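Ticket: Duplicate user profiles after directory sync, Mitbridge to Tralent
Status: Open, waiting on vendor
Priority: raised from Low to Medium 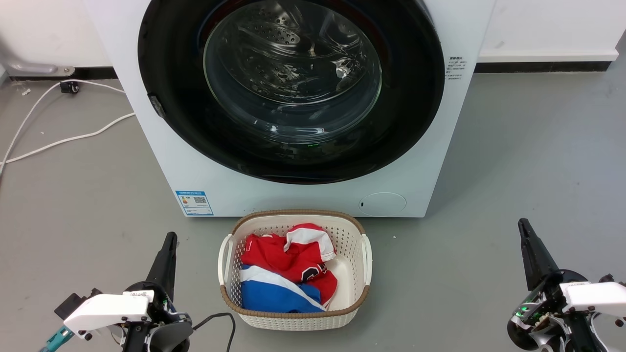
Attachment 1: front-loading washer, door and lower panel

Reported problem
The nightly sync from Mitbridge created second profiles for 178 people at the Sturnedthorpe site. Each of them had a working profile before. The new ones carry the same name and work email but a different external ID, and they have no role assigned.

Expected: 2,210 active profiles, one per employee.

Log

Entry 1. Vendor's first reply says to clear the browser cache. The duplicates show up in the API response, so I don't see what a browser has to do with it. Cleared it anyway. No change.

Entry 2. Vendor now says the email addresses must differ in upper and lower case. Exported both sets and compared them. They match exactly, including case. Sent the export back with the ticket number in the subject line.

Entry 3. Checked the attribute mapping. The external ID field was pointing at the badge number. According to our setup notes it should point at the employee number, and it did in November. The audit log shows no edit to the mapping, which I find hard to believe. Asked the vendor whether the Majali connector update can reset mappings. They say it can't.

Entry 4. Set the mapping back to employee number in the test tenant and ran a sync with 10 accounts. No new duplicates, but the 7 bad ones already in the test group stayed where they were. So the mapping explains how they get created – it does nothing to clean them up.

Entry 5. Vendor suggests the bulk merge tool. The help page says merge keeps "the most recent profile," and in our case that's the one with no role. Not running that in production until someone confirms in writing which record wins.

Entry 6. Nightly sync paused at 6 p.m. New hires are being added by hand for now, which takes around 10 minutes each.

Still needed from vendor
Connector release notes for December, the full ones
Written answer on merge order
A way to deactivate profiles by external ID through the API

Please don't close this ticket as "resolved by configuration change." The mapping is fixed in test only and the duplicates are all still in production.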